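El paquete que no se soltaba

Un fallo de sincronización de unas décimas de segundo obligó a revisar cinco semanas de trabajo en el proyecto Privano

El primer aviso llegó en septiembre y parecía una tontería. En la repetición de una tarea de vaciado de cajas, el modelo entrenado por Stulliston cerraba los dedos sobre la bolsa, la levantaba bien, la llevaba hasta el punto de entrega y allí se quedaba con ella. La pinza no abría. Al cabo de tres segundos saltaba el tiempo límite y el brazo volvía a la posición inicial con la bolsa todavía sujeta.

Se probó a bajar la fuerza de cierre. Se limpiaron las almohadillas de los dedos, por si el plástico se pegaba. Se cambió un motor que no tenía nada. El fallo seguía apareciendo, sobre todo con envases blandos, y casi nunca con cajas o botes.

Privano es un proyecto de manipulación doméstica. Stulliston pone los brazos y el entrenamiento, y la empresa Trivent se ocupa de recoger las demostraciones: personas que hacen tareas corrientes con pinzas de mano, en viviendas, mientras se registran el vídeo y la apertura de los dedos. Después el modelo aprende de esas grabaciones. Si los datos dicen que la pinza está cerrada cuando en realidad ya se ha abierto, el modelo aprende a no abrir, o a abrir tarde.

Eso era lo que pasaba. El registro de apertura iba retrasado respecto al vídeo, y el retraso crecía a lo largo de cada sesión. Al principio no se notaba. En las últimas tomas la diferencia era suficiente para que la imagen mostrara un objeto ya soltado y el dato siguiera marcando presión.

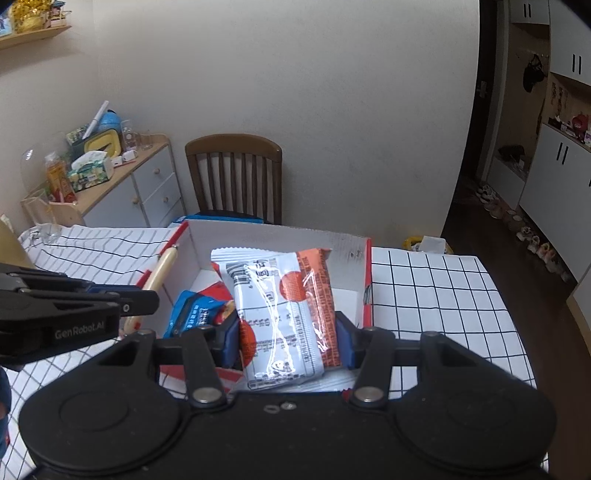 Una operadora de Trivent contó que lo había visto semanas antes, al repasar sus propias tomas, y que lo apuntó en el parte como «el cierre va tarde». El parte se archivó entre las observaciones de comodidad, junto a las quejas por el peso de las pinzas. Según ella, con una caja rígida no se aprecia, pero con una bolsa el plástico se arruga en cuanto aprietas y el número de la pantalla todavía no se ha movido.

El origen estaba en una actualización del programa de captura. La versión nueva agrupaba las lecturas del sensor para ahorrar batería y les ponía la hora de envío, no la de medida. Cuando la cola se llenaba, el desfase aumentaba. La comprobación automática miraba solo los primeros segundos de cada grabación, y por eso daba todo por bueno.

Stulliston encargó la revisión a Benavides, un taller externo de calibración. De las 1801 demostraciones recogidas con la versión defectuosa, 297 superaban el margen admitido. La mayoría se pudo corregir alineando el dato con el movimiento de los dedos en el vídeo. Otras 121 se descartaron, casi todas por tener los dedos tapados en el momento de soltar.

El incidente tuvo también una parte de seguridad, aunque no hubo heridos. En una de las pruebas el brazo volvió a su sitio con la bolsa agarrada y arrastró un vaso, que cayó al suelo. Desde entonces, si se agota el tiempo de entrega, el brazo se detiene donde está y espera a que alguien lo libere. Antes de acercarse hay que pulsar la parada, y la apertura manual se hace desde el lateral.

Trivent ha vuelto a la versión anterior del programa y ahora compara vídeo y sensor al principio y al final de cada sesión, con tres cierres en vacío delante de la cámara. La prueba alarga un poco el trabajo. Los partes de los operadores los lee el mismo equipo que valida los datos.

El modelo reentrenado suelta las bolsas. Con los envases muy ligeros todavía duda a veces antes de abrir, y Stulliston mantiene abierta esa incidencia.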